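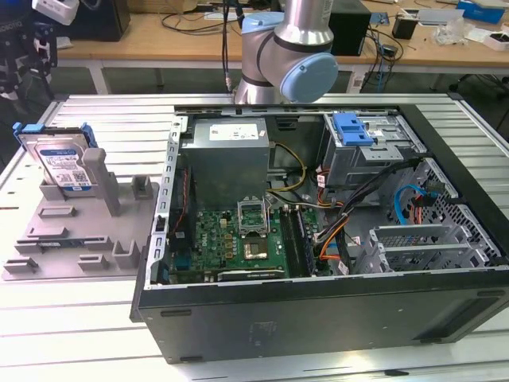
An opened desktop tower on the bench at Deltport, with a hard drive in its blue caddy standing in the gray fixture plate.

Robot learns to back up and try again when taking old computers apart

PRUTWOOD, 2025-02-06 – Anyone who has ever opened up an old desktop computer knows the feeling: the drive is right there, you can see it, and yet there is a latch to squeeze and a cable in the way and something that won't slide until you've wiggled it just so. Teaching a robot to cope with all of that has kept the small research group at Deltport busy since last June, and this week the group shared the first full set of results from a training method it calls Wurkura.

The idea behind Wurkura is a homey one. Most robots that learn by example are shown a job done well, over and over, and then asked to copy it. That's fine until something slips. A drive catches on the edge of its bay, say, and the robot has never seen a drive catch on anything, so it keeps pushing, or it stops. The Deltport group decided to spend a good share of its teaching time on the slips themselves – the grip that lands a little too high, the caddy that goes in crooked – and on what a patient person does next, usually backing off a little, having another look and coming in again from a slightly different side.
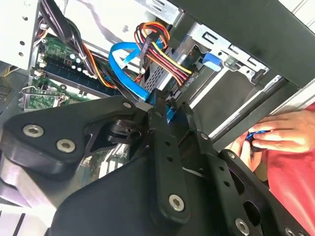 Cables turned out to be the hardest students of all, if that's the right way to put it. A hard drive keeps its shape wherever you hold it, but a data cable bends and twists and is never in quite the same place two times running. The group gave cables their own set of lessons, and the robot now chooses its approach using a close-up view from the wrist together with a wider view of the whole table. Either view alone did noticeably worse, the group says, mostly when the wires bunched up over the part the robot was after.

In all, the team recorded 1,053 practice runs, covering drives, memory modules and cables, and then set the robot loose on a test list of 21 complete jobs. Each one had several steps, such as freeing a part, lifting it clear and putting it down in its proper spot. With the new method the robot finished 16 of them with no help. An earlier version, trained only on runs that went smoothly, finished two.

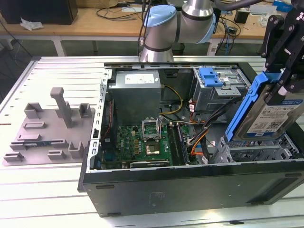 Most of the difference came from second tries. In the jobs the robot completed, it very often missed once somewhere along the way, and the old version simply had no answer for that. The group is careful to point out that a second try costs time, and a person with a bit of practice is still a good deal faster at every job on the list. There is also the matter of force. The robot has no real feel for a latch that is about to give, so it moves gently and slowly near plastic parts, and three of the five unfinished jobs ended with the robot running out of its allotted time at exactly that sort of place.

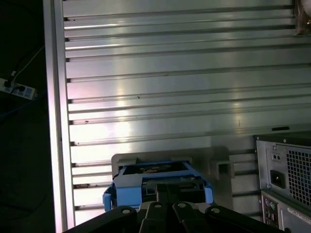

The work is paid for in part by the Vondráček fund, which has a soft spot for repair and reuse, and the hope is that the method will one day help recyclers save good parts from machines that would otherwise be shredded whole. That's still some way off. For now the group wants to try more kinds of cases, including a few with stiffer latches and tighter bays, and to find out whether lessons learned on one layout carry over to another without starting from scratch. The practice recordings will be offered to other labs once the notes that go with them have been tidied up, and a longer written report is planned for June.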